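# The case against the bottle rack

Every August somebody decides that wine needs furniture. The shop windows in Clellmont fill up with wire racks, wooden trays, cradles, stoppers on little stands, and by the time the evenings draw in half the people I know have bought one. I have bought one myself. It was a Tedby, it held six bottles, and it cost rather more than any of them.

The claim made for racks is that wine ought to lie down. Fair enough, if there is a cork in it and it is going to stay there for years. The cork keeps damp, the bottle keeps its seal, and in a cellar I wouldn't argue. But a good deal of what gets bought for a weekday supper has a screw cap and will be gone by Thursday. I can't see what a screw cap gains from being on its side.

Then there is the tray. I had thought trays were for carrying things, but the Brirkari catalogue shows me a tray as a place where a bottle is meant to live. It catches drips, I am told. So does a saucer. It protects the table. The table has had children doing homework on it and is past protecting. I will grant that a tray with a raised rim looks handsome under a dark bottle, and I suspect that is most of the argument.

Wire rack, wooden tray, dark glass bottles:

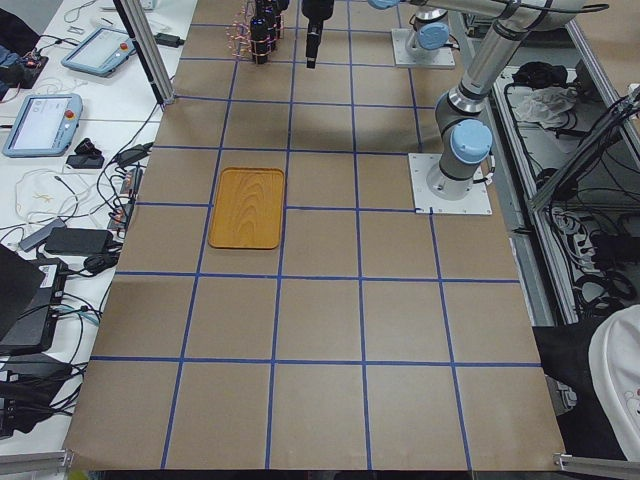
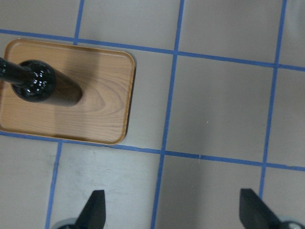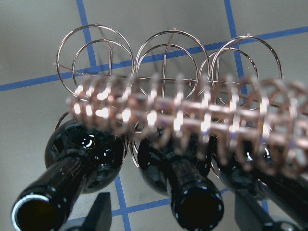
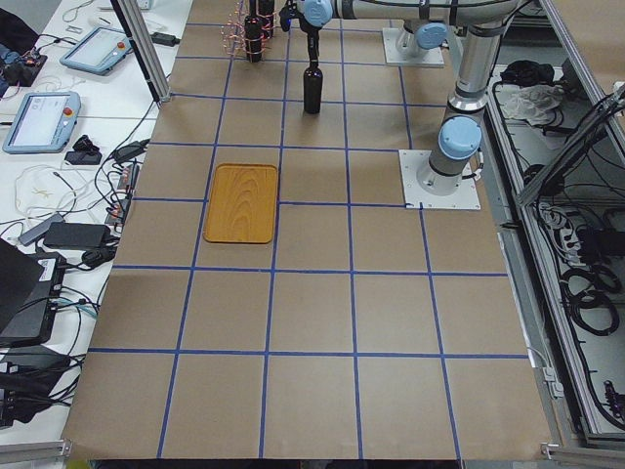 What I object to most is the space. A six-bottle rack takes up the width of a bread bin and can't be used for anything else. You can't stand a bowl on it. You can't push it back under the wall cupboard, because the necks stick out, and if you turn it round so they don't, you have to reach over the top and pull each bottle out blind. Mine spent a winter next to the kettle, where it was warm and steamy, probably the worst spot in the house for the thing it was supposed to be looking after. I have seen other people's on top of the fridge. Wine likes the cool and the dark and to be left alone, and the average worktop offers it none of these.

Wire is also a nuisance to clean. Dust settles where the loops meet, the grease from the cooker settles on the dust, and a cloth catches on every joint. The leaflet that came with my Tedby suggested a soft brush, as though I kept one for the purpose.

The defenders say a rack makes you organised. You can see what you have. I could see what I had before, in the cardboard box from the shop, which has dividers, costs nothing and goes in the cupboard under the stairs where it is cool. When it gets tatty I get another. A neighbour tells me the box is an eyesore, but the door shuts on it.

I make an exception for anyone who has 500 bottles and a proper cellar, and I'd allow a small rack to a person who gets through corked wine slowly and has a cold larder to put it in. There must be around 20 of them in Clellmont. The rest of us are buying a stand for the shopping.

Zaki, the kitchen shop by the station, has just put a new one in its window. It holds 17 bottles, it screws to the wall, and the card beside it says "space-saving". I measured our wall. It would fit if we took down the calendar and the clock and stopped opening the left-hand cupboard. My own household has already voted in favour, and I expect to be holding the drill by the weekend.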